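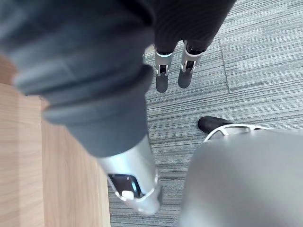

Sleeve covers on arms, do we need a written rule?

hennessy_n
Posted Wednesday, August 25, 2021
Trying to get our floor rules down to 2 pages before the new people start. Stuck on fabric covers. Right now the draft says "covers on at all times when powered." Tumelo wants it changed to "covers on unless the wrist is being worked on." Thoughts? We have 6 units, mixed ages, all on carpet.

tfourie
I'm the Tumelo. My problem is the cuff. Fabric rides down and bunches over the metal at the wrist, then somebody reaches in to fix it while the thing is live. I'd take a bare arm over that. At least you can see where it bends.

marisol_ch
Disagree. Covers keep fingers out of the elbow. Ours at Trujillo stay on, period. If the cuff rides down you stop the unit, fix it, start again. It's a stop rule you need, the cover rule is fine.

tfourie
Sure but who stops a unit for a sleeve. Be real. People tug it and keep going.

marisol_ch
Then thats a training thing and no wording is going to save you

odoi.e
Can we write it so the cuff has to end above the wrist piece? Strap or snap, whatever. "No loose fabric past the forearm." Short, you can check it from standing. We did that at Jildale in April and the arguing mostly quit.

hennessy_n
I like that. Does it hold up on a soft cover though? Ours wrinkle a lot, the strap slides.

odoi.e
Slides some. We check at start of shift and again after lunch. Strap goes over the fabric not under, learned that one.

gcardenas
Jumping in from the Purkeck side. Two things missing from your draft Noreen (I read the whole thing, 55 lines, please cut the intro)

Feet. Open brackets at the ankle are a pinch spot and nothing in there mentions them. Everybody writes rules for hands. If your people stand close to a unit to adjust the arm, their toes are right by it. Ours says no one steps in next to a powered unit, and closed shoes for anyone on the floor.

Second, furniture. How close do you park to desks and cabinets? Put a number in.

hennessy_n
No number yet. Somebody put 132 cm in an old version and I can't find where it came from so I took it out.

tfourie
It came from the length of the tape we had on the floor lol. Don't put it back

gcardenas
OK well measure full reach, add a margin, write down who measured. A number with no source is worse than a blank imo

marisol_ch
Not sure I agree, a blank means people park wherever. Put a temporary one in and mark it temporary.

gcardenas
Temporary numbers live forever. But fine, if it has an end date on it.

odoi.e
Also check carpet seams while you're at it. Lifted edge + a walking unit = bad afternoon. We walk the seams once a week.

hennessy_n
OK here is where I am:

Covers on when powered.
No loose fabric past the forearm, strap checked at start of shift and after lunch.
Full stop before anybody touches a cover, strap or cuff.
Nobody steps in next to a powered unit. Closed shoes.
Parking distance: to be measured, Juvorgate has the reach sheet, I'll ask them.
Carpet seams weekly.

tfourie
Still don't love the first line. Wrist work with the cover on is a pain, you can't get at anything.

marisol_ch
Unit's off for wrist work anyway so line one doesnt apply?

tfourie
Not for calibration it isn't.

hennessy_n
Ugh. OK calibration gets its own line, sleeve off, two people, one on the stop button. Will post the new draft when I've got the reach numbers.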